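Residential Program Coordinator (Part-time, Fixed Term)
Grustora Centre for Community Learning, Flundthorpe

Position type: Part-time, fixed term for 2 years, with the possibility of extension
Reports to: Manager, Adult Programs
Location: Flundthorpe, with regular travel to the Skiltska residence
Applications close: 5.00 pm on the last working day of April

About the Centre

The Grustora Centre for Community Learning provides short residential courses for adults returning to study. Courses are held at the Skiltska residence and cover reading and writing, everyday mathematics, bookkeeping and preparation for further education. The Centre is governed by a board and receives its funding from course fees, grants and the Pan Bursary, which meets the full cost of attendance for eligible learners.

Each residential intake has up to 40 learners. Many have been away from formal study for a long period, and a considerable number have caring duties or shift work to organise before they can attend. The Centre regards good planning and courteous communication before arrival as part of the teaching itself.

About the position

The Residential Program Coordinator is responsible for the planning and delivery of the residential calendar. The position is the main point of contact for learners from the time an application is received until the final report on the course has been lodged. The Coordinator works closely with teaching staff but does not have a teaching load.

The successful applicant will be expected to be in attendance at Skiltska for the first and last day of each course. Accommodation and meals are provided on these occasions, and travel from Flundthorpe is reimbursed at the Centre's standard rate.

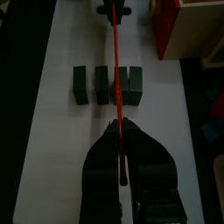 The main duties of the position are to:

Prepare the course calendar for approval by the Manager, Adult Programs
Receive and acknowledge applications from learners and assess them against the published entry rules
Administer the Pan Bursary, including the preparation of papers for the selection panel
Arrange rooms, meals and transport, and record any access or dietary requirements
Brief visiting tutors and confirm their contracts
Maintain accurate enrolment and attendance records
Prepare a written report at the end of each course

Other duties consistent with the level of the position may be assigned from time to time.

Selection criteria

Applicants must address each of the essential criteria in writing.

Essential:
At least 3 years' experience in program administration, event planning or a similar field
Clear written and spoken English, including the ability to explain rules and decisions in plain language
Sound judgement in handling personal and confidential information
Competence in the use of spreadsheets and a records database
A current driver's licence

Desirable:
Experience in adult or community education
Experience in the administration of grants, bursaries or scholarships
A current first aid certificate

Conditions of employment

The position is offered at four days per week. Some evening and weekend work is required while courses are in session, for which time in lieu is granted. Leave is taken outside teaching periods wherever possible. Appointment is subject to a satisfactory police check and to the completion of a probationary period.

The Centre is an equal opportunity employer. Applications are encouraged from people of all backgrounds, including people with disability and people who have themselves returned to study as adults. Applicants who require an adjustment at any stage of the selection process should advise the Centre when applying.

How to apply

Applications should comprise a covering letter, a statement addressing the essential criteria, a current résumé and the names of 2 referees. The statement should be no longer than 3 pages. Referees will be contacted only with the applicant's consent.

Interviews will be held in Flundthorpe before a panel of 4, chaired by Hanna Szewczyk, Manager, Adult Programs. Applicants living outside the district may ask to be interviewed by telephone. All applicants will be notified of the outcome in writing.

Enquiries about the duties of the position should be directed to Hanna Szewczyk. Enquiries about conditions of employment, and requests for the application form in large print, should be directed to Ynyr Sayce, Personnel Officer. Both may be reached through the Centre's main office between 9.00 am and 4.30 pm.

Late or incomplete applications will not be considered.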